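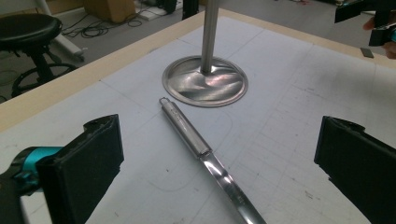

A steel kitchen utensil on the work table, close to the base of the stand.

Grippers withdrawn after jaws jam shut

Genetti has stopped using its Jendar hand-held grippers while it looks into a fault that can leave the jaws stuck closed. One worker had a finger trapped at the company's robot training workshop and needed treatment for bruising.

Staff at the workshop carry out kitchen tasks with a gripper in each hand, such as hanging spatulas and ladles on a stand. Their movements are recorded and used to teach robot arms the same jobs.

The company said the trigger on a right-hand gripper failed to spring back during a session on hanging utensils. The jaws stayed shut on the worker's finger as she was straightening a spoon, and a colleague had to take off one of the pads to free her. She was back at work the next day.

"It isn't a powerful tool, but it held on and she couldn't let go of it," said Seema Pandey, who runs the workshop. "We stopped the session and put all of them away that afternoon."

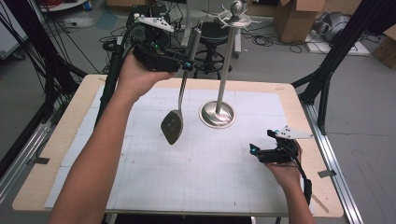

A spatula is held beside the utensil stand with the left-hand gripper.

A check of the workshop's other grippers found the same sticking trigger on eight of them. Adelino Sampaio, the engineer who opened them up, said a plastic guide inside the handle had worn down on one side and was letting the return spring slip out of line. All eight came from one delivery.

The fault has also affected the recordings. When the spring is out of line, the jaw sensor can go on reporting "open" after the jaws have closed. Genetti has gone through 2,197 recordings made since the delivery arrived and set aside 752 in which the jaw reading does not match the video. They will not be used for training.

Nelly Quintero, who has worked at the benches for two years, said she and others had noticed stiff triggers before the accident. "You'd give it a shake and carry on," she said. "I don't think any of us wrote it down."

Ms Pandey accepted that there had been no simple way to report a stiff trigger. A fault sheet now hangs at every bench, and a tool marked on it has to be taken out of use until it has been checked.
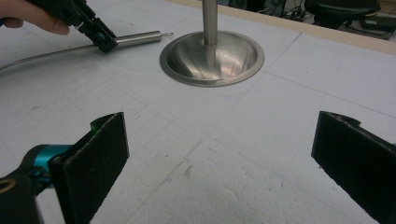 Replacement parts due in August

Zurkix, which makes the Jendar gripper, said it had sold 396 from the same batch and was writing to every buyer. Jairo Alvarado, its service manager, asked customers to stop using them and to send in the serial number from the handle. A metal guide will be fitted free of charge from August.

Genetti expects to restart the kitchen work once its own grippers have been repaired and tested.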